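斯卡克顿这张红色桌子，用了一个多月以后

先说价钱。Birkard 家的这款红面长桌，原价 2,000，我买的时候活动价 1,822，送货上楼另算。这个价位不算离谱，可也绝对谈不上便宜，所以我对它的要求不会太低。商品页上写的是“点亮空间的一抹热情”，看到这种话我一般会先把期望往下调一档。

下单前我犹豫了挺久，主要是颜色。家里墙是白的，窗台和搁板也是白的，角落里留了一块没刷的红砖，本来就图个清爽。店家客服一口咬定“红色跟砖墙很搭”，我不太信。桌面的红偏正，砖是发棕的红，两种红凑在一个屋子里，说搭也行，说打架也行，全看当天的光线。白天我觉得还过得去，晚上开了灯，桌面就显得太抢眼，吃饭时总觉得碗底下在发光。喜欢的人大概会说这叫有性格，我只能说我在慢慢习惯。

说说桌面。宣传里讲“哑光耐磨，不留指纹”，前半句我暂时没法反驳，后半句不成立。手刚擦过护手霜再去扶桌边，印子清清楚楚，得用微湿的布抹一遍，再拿干布收一遍，不然会有水痕。热杯子我一直垫着杯垫，没打算拿自己的钱去做试验，所以耐热到底怎么样，我不知道，店家给的说法我也不转述了。

尺寸倒是实在，够宽。摊开一堆图纸、两台电脑，再摆上晚饭，都不用挪来挪去。我最满意的也就是这一点。原来那张旧桌子，东西放两样就开始叠罗汉。不过宽也有宽的坏处：靠墙摆，里侧那一条平时够不着，积灰很快，每次擦都得半个身子趴上去。要是你手臂不长，建议离墙留点距离，或者干脆买窄一号的。

安装部分我要多抱怨两句。说明书一共 14 页，真正有用的不到一半，其余全是各国语言的安全提示。图画得很小，螺丝的长短在图上几乎看不出差别，我第一遍就拧错了，拆了重来。包装里配的六角扳手很软，拧到后面开始打滑，最后还是翻出自己的工具才弄完。商品页写“单人轻松组装”，我一个人从下午弄到天黑，翻面那一下还差点闪了腰。有人帮忙的话会好很多，没人帮忙就别信那个“轻松”。

稳不稳？站在桌边写字不晃，胳膊肘压在边角上会有很轻微的一点动静，紧过一次螺丝之后好些了。以后会不会又松，我保留意见。

顺便比较一下：我之前在 Tully 看过一张差不多大的，浅木色，大概贵 406，边角处理得更细，摸起来没有毛刺感。Skodulura 也有一张白的，便宜一些，但我嫌它跟墙混成一片，放在屋里跟没放一样。现在回头看，如果不赶那个活动，我可能会选 Tully 那张。活动价这东西，很容易让人忘了自己本来想要什么颜色。
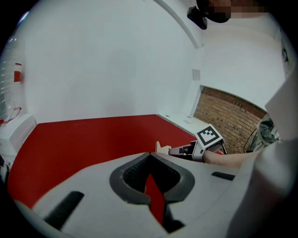
红桌面配白墙，右边是那块裸露的红砖。

气味方面，刚拆箱时有点味道，开窗散了几天，现在凑近了才闻得到。对气味敏感的人最好先问清楚能不能退，我问过客服，回复是“拆封后视情况而定”，这种答复等于没答复。

适合谁：墙面大片留白、想要一块重颜色、平时东西摊得开的人。不适合谁：怕看腻的、天天擦桌子嫌烦的、屋里已经有别的红色的（比如我）。

打分的话，满分十分我给六分半。宽度和稳当程度值这个钱，颜色看个人，说明书和扳手扣分。十月份再看一次螺丝松没松，到时候有变化我会在这篇下面补一段。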